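Atelier Tirngate — contrôle des tables et de la salle, avec mes commentaires
Tournée de décembre, faite par moi (Damian Kaufmann), un mercredi, avant l'ouverture.
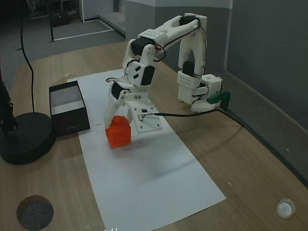
1. Plateaux de table
À vérifier : surface lisse, pas d'écharde, pas de vis qui dépasse, pieds stables.
État : OK, sauf table du fond.
J'ai passé la main partout, chants compris, et je m'en sors sans écharde, ce qui n'était pas le cas au printemps ! Les plateaux en bois clair vieillissent plutôt bien. Celui du fond, par contre, boite toujours. On avait glissé un carton plié sous le pied, quelqu'un l'a retiré en balayant, je l'ai remis, et je ne considère pas ça comme une réparation. Il faut un vrai patin réglable. Je m'en occupe, promis, c'est écrit maintenant.

2. Papier de protection et feuilles de travail
À vérifier : feuille à plat, bords non roulés, rien qui pende dans le passage.
État : OK.
La longue feuille blanche dans le sens de la table, moi je suis pour. On voit tout de suite ce qui traîne dessus, et un objet orange vif comme le petit cube, impossible de le perdre. Je demande juste qu'on ne laisse pas les bouts pendre côté allée (je me suis pris la manche dedans deux fois). Le rouleau Kinoshita est rangé debout dans le coin de la fenêtre, il en reste assez jusqu'aux vacances. Si vous coupez au cutter : sur le tapis de coupe, jamais directement sur le bois. Les trois petites entailles de la table d'entrée sont toutes fraîches et je n'accuse personne, mais bon.

3. Serre-joints
À vérifier : serrage ferme, patins présents, poignée qui ne dépasse pas à hauteur de hanche.
État : à reprendre sur deux pièces.
Les verts en plastique tiennent bien et ils se repèrent de loin, ce que j'apprécie beaucoup quand je longe les tables avec un carton dans les bras. Ce qui est posé doit être resserré à la main au début de la séance, toujours, même si c'était bon la veille. Deux serre-joints du tiroir ont perdu leur patin, je les ai mis dans la boîte « à réparer ». Ne les ressortez pas, ils marquent le bois.

4. Câbles et rallonges
À vérifier : gaine intacte, câble posé à plat, aucune traversée d'allée, multiprises hors du sol.
État : moyen.
Mon sujet préféré, vous le savez. Sur les tables, ça va : un câble noir sur du bois clair, on le voit, on pose sa tasse ailleurs. Par terre, c'est autre chose. J'ai trouvé une rallonge qui partait de la prise du radiateur, passait sous deux chaises et finissait dans l'allée, branchée à rien du tout. Débranchée, enroulée, accrochée. La goulotte Skemusley est arrivée mais elle est trop courte pour le mur de gauche, donc en attendant on garde le passe-câble au sol. J'ai refait l'adhésif aux deux bouts.

5. Petits objets
À vérifier : cubes, vis, embouts et chutes rangés en bac en fin de séance, rien au sol.
État : à améliorer.
Un cube sur la table, très bien. Un cube sous la semelle, beaucoup moins drôle ! J'en ai ramassé sous l'armoire, avec des bouchons de feutre et une cuillère (à qui est la cuillère ?). Le bac à petits objets reste sur l'étagère du bas, couvercle à côté, et on y remet tout avant de passer le balai. Les vis ont leur propre boîte et je vous supplie de ne pas mélanger, j'y ai laissé une demi-heure la dernière fois.

6. Allées et assises
À vérifier : passage dégagé jusqu'à la porte, chaises rentrées, sacs accrochés.
État : OK après rangement.
Il y avait des sacs partout quand je suis arrivé, restes de la veille au soir. J'ai ajouté cinq crochets près de l'entrée, à hauteur d'enfant pour deux d'entre eux. La salle est faite pour 18 personnes assises, et à 18 on est déjà serrés, alors pas de tabourets « en plus » rapportés du couloir. L'allée centrale, elle, doit rester libre sur toute la longueur, même pendant le goûter.

7. Éclairage
À vérifier : tous les tubes allument, pas de clignotement, pas d'ombre gênante sur les plans de travail.
État : un tube à changer.
Celui au-dessus de l'évier papillote. Rien de dramatique, mais au bout d'une heure j'ai mal au crâne — et je ne suis pas le seul, vu les mots sur le tableau. Le tube neuf est commandé. D'ici là on l'éteint avec l'interrupteur de droite et on découpe sur les tables côté fenêtre.

8. Extincteur et issue
À vérifier : accès libre, étiquette de contrôle à jour, goupille en place, porte qui s'ouvre sans forcer.
État : OK.
La maison Kirkov est passée, l'étiquette est en règle et la goupille n'a pas bougé. La porte de secours s'ouvre bien, mais il faut pousser franchement quand il gèle. J'ai déplacé le portemanteau qui commençait à grignoter l'accès. Il va sûrement revenir tout seul, comme à chaque fois, donc si vous le voyez devant l'extincteur, poussez-le.

9. Trousse de secours
À vérifier : pansements, compresses, gants, pince à échardes, dates de péremption.
État : à compléter.
Boîte de 30 pansements entamée le mois dernier, il n'en reste presque plus. Soit on se coupe beaucoup, soit ça sert aussi à décorer les cahiers (j'ai ma petite idée). Le sérum physiologique est périmé, je l'ai jeté. La pince à échardes est retrouvée, elle était dans le pot à crayons.

À faire avant la prochaine tournée
Patin réglable pour la table du fond — Damian
Patins de serre-joints, deux pièces — Damian
Morceau de goulotte pour le mur de gauche — à commander
Tube au-dessus de l'évier — commandé
Pansements et sérum — qui passe à la pharmacie ?
Cuillère — à réclamer à l'accueil, elle est dans le tiroir du haut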